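Equipment planner wanted, part time, robot purchasing

We're Skurnalow, a small shop that sets up robot arms for chores in kitchens, playrooms and care homes, and I've been doing our buying in the gaps between everything else. It shows! Last spring I ordered two grippers that fit none of our arms, and they're still on the shelf above my desk. So I'm looking for someone who likes this stuff more than I do.

What you'd be doing

Mostly you'd be working out what we need before we need it. We have one arm running every day and we want to add 2 more before next April, which sounds simple until you start listing what comes with an arm - fingers, wrist cameras, cables, mounts, a spare controller, a table that doesn't wobble. You'd build that list with me, get quotes, and put it all in a budget I can read without squinting.

You'd also own the small stuff. Finger wrap, tape and household props eat more money than I ever expected (our line for those is $167 a month and we go over it all the time). Anything over $1,000 needs a second quote. Under that, I'd trust you to just buy it.

The first big job is called Dinsa, our plan for the tabletop pickup station. There's a half-finished spreadsheet with 1,352 rows, a lot of them duplicates, and I'd love for you to tear it apart. Please don't be polite about it.

What I'm hoping for

You've bought equipment for a lab, a workshop, a school, a restaurant, anywhere really. You ask suppliers annoying questions about lead times and then you write the answers down. You can tell me no when I get excited about a shiny catalog page, and I do get excited.

You don't need to program anything. I'd like you to spend your first week or so beside the arm though, watching it go after trays and boxes, so you get a feel for what wears out and what we keep replacing. A quote for fingers makes a lot more sense once you've looked at a wrapped pair up close.

Hours and pay

Twenty hours a week, mornings if you can swing it, with a start time of 9:30. Pay is hourly and depends on what you've done before, so tell me what you're making now or what you'd want. Parking is free, the coffee is decent, and you can work from home on days when it's all phone calls and spreadsheets.

We share a loading dock with Banum, so deliveries get mixed up sometimes. Sorting that out is part of the job too, sorry!

The kind of work you'd be buying for: a plastic tray on a tabletop, and two wrapped fingers coming in from the front.
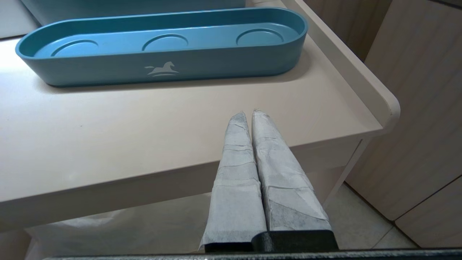

How to apply

Send me a page or less about something you bought for work that was worth every cent, and something that wasn't. A resume is fine too, but I'll read the page first. Use the contact form on our site and put "Dinsa planner" in the subject line. I answer everyone, though it may take me a few days.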